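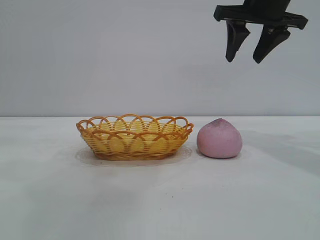

LOCAL BUSINESS

Tavton shoppers were promised cheaper laundry. The bills say otherwise

By Ehab Ouazzani
10/14/24

When Lornitport took over the contract for the shared laundry rooms in the Tavton apartment blocks in April, tenants got a glossy flyer through the door. Washing would cost less, it said, and the machines would break down less often. Six months on, the first of those claims is hard to square with what people are paying, and the second depends on whose list of repairs you read.

The company runs laundry rooms serving 2,008 apartments on the east side of town. Under the old deal, tenants fed coins into the machines. Now they load money onto a card, and the card can only be topped up in fixed amounts. A single wash is indeed a little cheaper than it was. A dryer cycle, though, has been cut to 34 minutes, and tenants say that a full load of towels or bedding needs two.

"They lowered the price of the thing people look at and shortened the thing people don't," said Taha El Sherbiny, who has lived in the Menine building for 11 years and keeps his receipts in a shoebox. He reckons his household pays more each month than it did in the spring.

Lornitport disputes that. In a written statement, the company said the shorter cycle was "matched to modern fabrics" and that its own survey found most users were satisfied. It did not say how the survey was carried out, who was asked, or what the questions were. A request for a copy had not been answered by Monday morning.

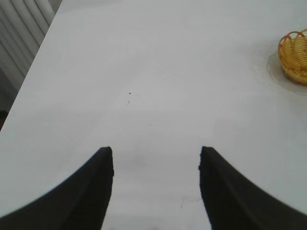
The survey matters more than it might seem to. The landlord, Najjar, has pointed to it twice in letters to tenants, both times as proof that the change has gone well. According to the second letter, 174 people replied. Even if every one of them lives in a different apartment, that leaves most of the homes on the contract unheard from, and there is no way to tell whether the people who answered use the laundry rooms every week or have a washer of their own in the kitchen.

Then there are the cards. Because the top-up amounts don't line up with the price of a wash and a dry, nearly everyone ends up with a small balance they can't spend. Lornitport says this money "remains available to the customer at all times." Getting it back means mailing the card to an office out of state, along with a form that has to be requested by phone. El Sherbiny tried it in the summer. His check came, minus a handling fee that ate more than half of it.

The company would not say how much unspent money it is holding on Tavton cards. It did confirm that 1,395 cards are active. A few dollars on each of those would be a tidy sum, and it would be interesting to know which account it sits in and who gets the interest.

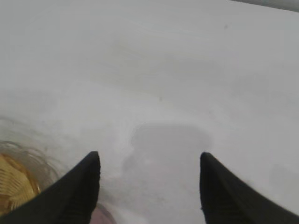

Fewer breakdowns, on paper

On repairs, Lornitport's case looks stronger at first. The company says faults reported to its help line have dropped every month since the contract began. But the old laundry rooms had a phone number painted on the wall and a person at the other end of it. The new system asks tenants to scan a code, make an account, and pick the fault from a menu. Several people told us they had stopped bothering. One showed us a text thread in which neighbors warn each other which dryers to avoid — a service that used to come with the building.

A drop in reports could mean the machines are better. It could also mean that reporting got harder. Without a log of actual visits by repair crews, there is no telling which, and Lornitport says those records are "commercially sensitive." 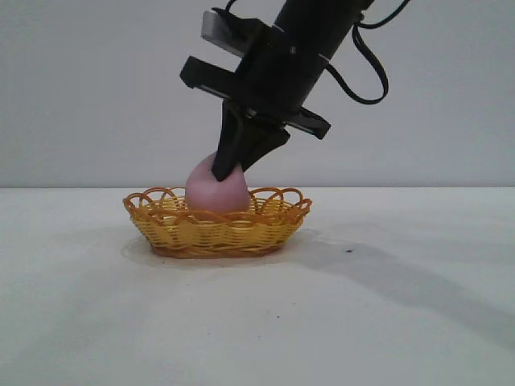 Najjar says it will review the contract in the new year and that tenants will be able to comment. It has not said how, or whether the comments will be made public. The deal itself runs for seven years, with a break point after the third, and the landlord takes a share of the income. How large a share is not in any of the papers given to tenants.

El Sherbiny has asked for that figure in writing. In the meantime he has bought a folding rack and dries his towels in the bathroom.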